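How does a camera take a picture?

Quick one this time, lots to fit in. Grab a snack.

A camera is a box for catching light. That's it really. Light bounces off your face, your dog, your trainers, whatever, and zooms in through a hole at the front. The hole has a curved bit of glass over it. That's the lens. It bends the light so the picture comes out sharp and not a big smudge.
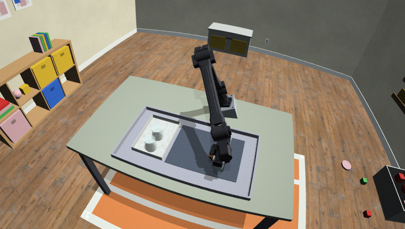 Next, the shutter. A tiny door. Press the button and it opens, lets the light in, shuts again. Click! Keep it open too long and anyone who wiggles goes blury. So portrait photographers say "hold still" a lot.

Behind the door is the sensor. Covered in millions of teeny light catchers. Each one says how bright its own little spot is, and the camera's computer sticks all the spots together. Old cameras used film insted.

Want a go? Stand a friend near a window, with the light on their face. Hold the camera level with their eyes. Take 9 pictures and pick your favourite. Then swap.

Next time: why eyes go red with a flash. Bye!

The Billwood Kids Page, 19/09/2025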